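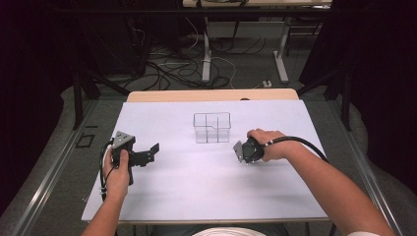
Posted 5/29/23

I got my license in October and bought my first radio the same week, which gives you some idea of my patience. It was a used Hatora, a 10 watt rig, and everybody at the Trurncombe club told me I'd outgrow it by spring. Get the 200 watt one, they said. Buy once, cry once.

Well, it's the end of May and I still have the little Hatora, and I'd like to argue with the lot of them.

Power is the most oversold thing in ham radio. I don't say that as somebody with a great location, either. My antenna is 74 feet of wire running from the bathroom window to a maple that leans more every year, and the noise from the neighbors' solar setup is just awful on 40 meters. If anybody has an excuse to go buy an amplifier it's me! And yet I've had long, happy contacts all winter, most of them in very slow Morse code (sorry to everyone who has had to sit through my fist). My best one so far was 2,874 miles, on a weeknight, with a bowl of soup going cold next to the key.

Going from 10 watts to 200 gets you 13 dB, a little over two S-units on the other guy's meter. That's real and I won't pretend otherwise. In a bad storm of static it can be the difference between a chat and nothing. But most evenings the band is either open or it isn't, and when it's open they hear me fine.

What did help was the antenna. I spent a weekend redoing the feed line with decent Akyol coax and moving the whole run away from the gutter, and the receiver woke up. Signals I used to strain for were just sitting there. A bigger transmitter would have done zero for that – you can't talk to somebody you can't hear.

I also think the push for big radios scares people off. A new ham reads three forum threads, sees the price of the big Ruvunness everyone drools over, adds the power supply and the tuner, and goes back to streaming TV. I nearly did. Meanwhile there are cheap little rigs in every club's swap table box.

So if you're new, get something small and put the leftover money in wire and rope. More rope than you think, by the way. I've been back to the hardware store twice.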